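기록장 > 일기 > 번역 일
인쇄하기 | 이메일로 보내기

밤 11시 40분

오늘도 늦었다. 그래도 몇 줄은 적고 자야지. 안 적으면 어제랑 오늘이 섞인다.

그루두스홀름 소설 번역, 드디어 283쪽까지. 전체 408쪽. 숫자만 보면 반은 훌쩍 넘겼는데 마음은 아직 초반이다. 등대지기 편지 나오는 장에서 사흘째 막혀있음. 편지 말투를 하오체로 갈까, 그냥 해요체로 갈까. 하오체는 멋은 있는데 한 장 넘게 읽으면 숨이 찬다. 아침에 바꿨다가 점심 먹고 되돌리고 저녁에 또 바꿈. 바보 같은 짓.

스베냐 암만 씨한테서 메일 옴. 출판사 쪽 일정이 열흘 당겨졌다고. 10일이면 나한테는 한 장 통째로다. 답장을 세 번 고쳐 쓰고 결국 "네, 맞춰 보겠습니다" 한 줄. 보내고 나서 바로 후회. 왜 맨날 이러는지. 다음엔 하루 묵혔다가 답할 것.

점심은 국수. 비 오다 말다. 우산 들고 나갔다가 도서관에 두고 올 뻔했는데 응언이 뛰어나와서 건네줬다. 고맙다는 말도 제대로 못하고 버스 탐. 내일 꼭 인사.

도서관에서는 옛날 항해 용어집을 찾았다. 밧줄 이름만 여러 쪽. 우리말로 있는 것도 있고 없는 것도 있고. '아딧줄' 같은 말은 입에 붙는데 독자가 알까? 각주는 싫다. 편집자도 싫어한다. 문장 안에서 슬쩍 풀어주는 수 밖에. 87쪽에 한번 나왔던 밧줄을 그때 뭐라고 옮겼는지 기억이 안나서 한참 뒤졌는데, 세상에 그냥 '줄'이라고 해놨다. 두 달 전의 나, 무슨 생각이었니.

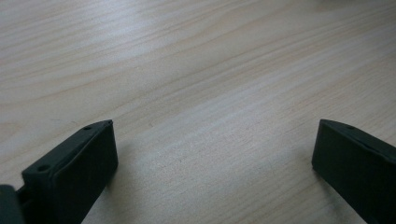

나뭇결 상판. 7월.

저녁에 피유미랑 통화. 피유미는 시 번역이 끝났단다. 부럽다. 자기는 끝내고 나니까 오히려 잠이 안 온다고, 계속 행갈이 생각만 난다고 한다. 나는 잠은 잘 온다. 너무 잘 와서 문제지. 통화하면서 편지 첫 줄을 두 가지로 읽어줬더니 망설임도 없이 해요체가 낫단다. "등대지기가 외로운 사람이면 다정하게 말할 것 같은데." 그 말 듣고 좀 멍했다. 나는 여태 이 사람을 무뚝뚝한 노인으로만 읽고 있었던 거다. 원문을 다시 보니 동생 안부를 두 번이나 묻는다. 닭 얘기도 하고. 무뚝뚝한 사람이 닭 얘기를 그렇게 길게 할 리가.

그래서 해요체로 결정. 이번엔 진짜로. 앞쪽에 짧은 편지 하나 있던 것도 같이 고쳐야 한다. 일이 늘었는데 기분은 나쁘지 않음.

내일 할 것:
편지 장 처음부터 다시
밧줄 이름 통일 (87쪽부터!!)
스베냐 씨에게 중간 원고 보내기
응언한테 인사, 귤이라도 사갈까
치과 예약 또 미루지 말기

엄마 전화도 못 받았다. 부재중만 남아있네. 아침에 일어나자마자 걸어야지. 눈이 감긴다. 오타 있어도 그냥 둠.

최근 글
- 하오체냐 해요체냐
- 프라이 서점 낭독회 다녀옴
- 그루두스홀름 1장, 다섯 번째 수정
- 감기, 그리고 아무것도 못 한 날
- 피유미가 보내준 시 한 편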